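Intro Chem for Non-Majors, week 6 handout
October 7, 2025
Topic: acids, bases, indicators. Read before lab, not during.

Left over from last time: concentration is how much stuff per volume. Strong/weak is something else, how completely the acid splits up in water. You can have a dilute strong acid and a concentrated weak one. Vinegar = weak. Stomach acid = strong. People mix these up on every exam so please write it on your cheat sheet.

pH scale
- below 7 acid, above 7 base, 7 neutral (at room temp)
- each step is a factor of ten. pH 3 to pH 5 is 100 times less acidic, NOT 2 times
- it's a log scale, so you can't average pH values. Convert back to concentration first
- pure water left out in air drifts a bit acidic, CO2 dissolves in 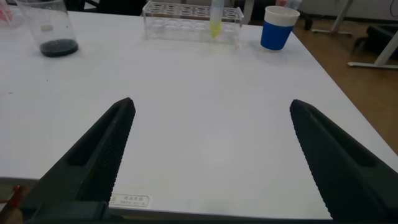 Indicators are themselves weak acids or bases. The molecule has one color holding its proton, another color once it lets go. So the color tells you which form there's more of. Only useful near its own changeover range, usually 2 pH units wide or a bit less. Outside of that it just sits there one color and tells you "higher than" or "lower than".

Ones to know:
litmus - red in acid, blue in base, broad, crude
methyl orange - red below 3.1, yellow above 4.4, orange between
bromothymol blue - yellow below 6, blue above 7.6, green between
phenolphthalein - colorless until about 8.2, then pink

Color alone doesn't tell you the pH. Yellow in methyl orange and yellow in bromothymol blue are completely different stories. Always record which indicator you used!! Lost points last year for this, whole section.

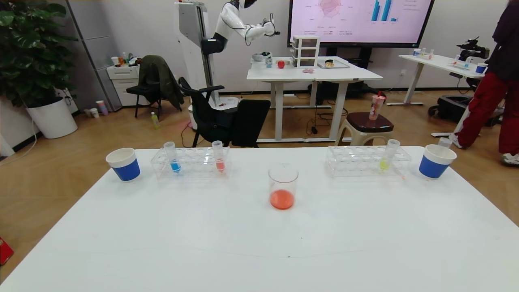 Feven Lemma asked after lecture whether you could just put all of them in the same tube and read everything at once. Sort of, yes. That's what universal indicator is, a blend picked so the colors run red to violet in order. Downside is you read it against a chart by eye and you're good to the nearest whole unit, maybe. Fine for pond water. Not fine for a titration.

Titration, short version
Known base goes in, unknown acid waits with a few drops of indicator. Add until the color just changes and stays. Then

moles acid = moles base (if one to one)

Check the one to one part. Sulfuric acid gives up 2 protons so it needs twice the base. Endpoint = where the color changes. Equivalence point = where the moles match. You want these close together, thats the whole reason for choosing your indicator carefully.

Strong acid + strong base: curve is very steep, almost any indicator works.
Weak acid + strong base: equivalence is above 7, use phenolphthalein.
Weak base + strong acid: below 7, methyl orange.
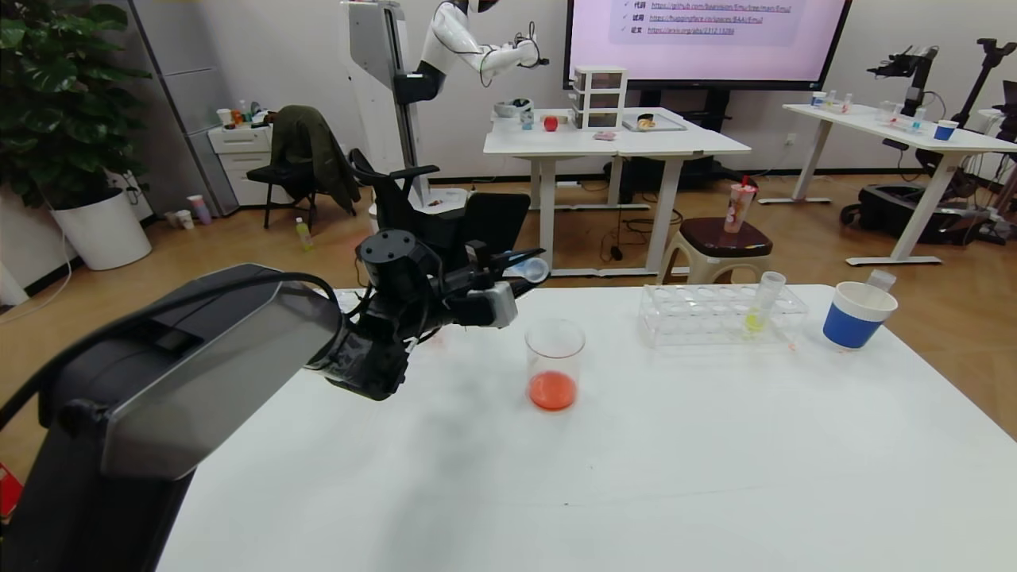

Fig. 3. Beaker with red-orange liquid, yellow-green in the rack tube.

Buffers (only need the idea)
Weak acid plus its conjugate base, both in decent amounts. Add acid, the base part soaks it up. Add base, the acid part does. Works best when the two are near equal, runs out when one is used up. Blood is buffered, mostly bicarbonate.

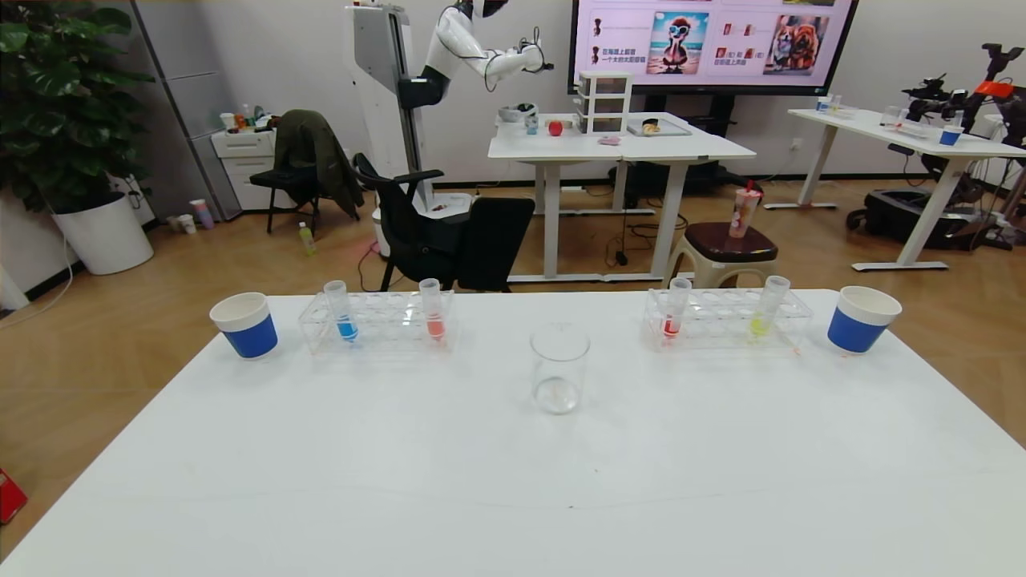
Fig. 4. Tubes in two clear racks, glass beaker between them.

Problems for section: ch. 11, odd ones only, skip the last. Also do the Grendwood lake data set, pH by depth, sketch it and say in a sentence or two why the surface differs from the botom. Buffers come back in December on the final.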